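**What do you do with a landing cupboard that has swallowed three people's toiletries?**

landing_cupboard_woes
Posted Wed 14 May in Home and Household

Hello all, I've been reading this board for ages and have finally plucked up the courage to ask something of my own, so please be gentle! We moved to Michiels last autumn, and the bathroom in this house is so small that you can wash your hands while sitting on the edge of the bath. There's no room for a cabinet, so everything lives in a cupboard out on the landing. It's a decent size (715 mm wide and 58 cm deep, I measured it last night with a torch between my teeth) and it has two fixed shelves, but the depth is the trouble. Things get pushed to the back and we forget we own them, and then we buy them again.

My mother-in-law is coming to stay for most of June and I'd dearly love to be able to open that door in front of her. I had everything out on the spare bed on Sunday and there was far more than I thought – hand creams, gift soaps, half-used sun lotion, cough sweets, a hot water bottle I'd have sworn we left behind. I put about a third of it back and then lost heart.

I've looked at the Fledavix pull-out baskets, which come to £70 for the pair, and I'm not sure I can justify that for a cupboard. Has anybody managed it with something simpler? And is there a sensible way to decide what to throw out? I do find it hard to part with something that's nearly full.

---

**teapot_and_twine**

Oh, you have my sympathy, we had exactly this in our last house, only ours was under the stairs and had the gas meter in it as well, so every few months a stranger got to see the lot!

I'd hold off on the baskets. They're nice things, but they need runners screwed to the sides, and if your cupboard walls are as wobbly as mine were you'll spend a whole weekend swearing at them. What worked for us was plain plastic trays. You slide the tray out like a drawer, take what you want and slide it back in again. Get them long enough to reach nearly to the back of the shelf and with sides low enough that you can see over. I gave each of us a tray in a different colour, and had another for the things we all share.

Before you buy any, though, do the sorting. I know it's the dull bit, but you'll only end up buying trays to store rubbish in. Tip everything out again (sorry), put the same sorts of things together, and go through one sort at a time with a cup of tea next to you. If you do all the hand creams at once you can see perfectly well that you don't need five of them, whereas if you meet them one by one they all seem reasonable. 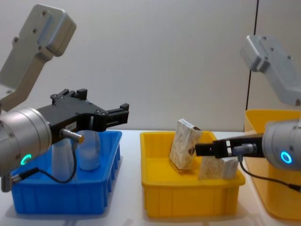 How can you tell when an opened cream ought to go?

Look for the little drawing of an open jar on the back, with a number and the letter M beside it. The number is how many months it should be kept once opened. If you can't remember when you opened it, go by the smell and the texture, and bin it if it has separated or gone grainy. I'm stricter with sun lotion and anything for eyes.

As for the nearly full ones, I put mine by the kitchen sink and told the family that they were to be finished before another one was opened. It took us until well past Christmas, but they did go, and I've had very soft hands ever since. Unopened things in good date can go to a food bank if yours takes toiletries. Ring first, mine only wanted them on certain days.

One more thing and then I'll stop! Write the month you opened something on the bottom in laundry pen. Biro rubs off.

---

**Damp_Walls_Dot**

We bought the Fledavix ones and they're fine. Bit noisy. Measure to the hinge and don't go by the wall, we didn't and had to send the first pair back.

---

**second_shelf_down**

I'm with teapot on the trays, and I'd add a few things from having done this in three different houses, one of them with teenagers in it, so I do speak with some feeling.

First of all, your cupboard is deep, and a single tray running front to back will get heavy if you fill it with bottles. Keep the big bottles on the floor of the cupboard in something sturdy – I use an old Stimik washing-up bowl, which has lasted better than the sink it came with – and save the shelves for small, light things that get lost easily.

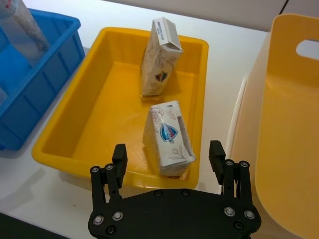
Gift soaps and anything else that comes in a carton are the worst offenders for wandering, in my experience, because they fall over and slide down the back and then you find them at Easter. I keep mine together in one place and stand the tall ones up at the far end with the shorter ones in front. A wide, shallow tray like the yellow one is about right for it, with sloped sides and a good thick rim you can get your fingers round when you pull it forward. I also leave a top flap open on any carton I've started, and then I know which to finish first without picking them all up.

If your shelves are painted, put some liner down, as plastic can stick to gloss paint in warm weather. I like the Zarninix sort with a slightly rubbery back, but old wallpaper does very nicely too, and it gives you something pretty to look at. 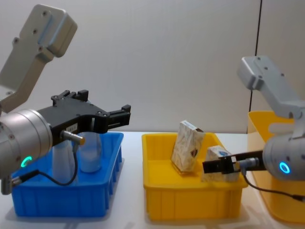
Do cut the liner a touch short at the front, by the way. Mine used to curl up at the lip and catch on everything that went past, and I blamed the trays for months. A strip of double-sided tape along the front edge cured it.

Now, tubes. Lay them flat in a heap and they'll leak on each other, and you'll never find the one you want. I stand mine cap down in an old mug at the front of a tray, and then whatever's left is ready to come out when you need it.
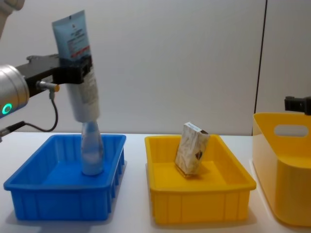 A heavy mug is best, as a light one goes over as soon as the toothpaste gets low. Wipe round the caps before they go in and give the mug a wash whenever you do the bathroom. If you've more tubes than mug, you've probably got too many open at once, and I say that as a person who once had four on the go for one pair of feet.

For your June visitor, I'd clear half a shelf completely and leave it for her, with a clean flannel folded on it. My own mother-in-law was so pleased to have somewhere to put her sponge bag that she never so much as glanced at the rest of the cupboard, and the rest of it was dreadful.

---

**landing_cupboard_woes**

Thank you, all of you, what a kind lot you are! I've done the hand creams with a cup of tea as instructed, and four of them are now lined up by the sink looking rather sorry for themselves. I'm going to try trays before baskets, and the half shelf for my mother-in-law is a lovely idea which I shall be passing off as my own. Does anyone know if the Zarninix liner comes in anything other than beige?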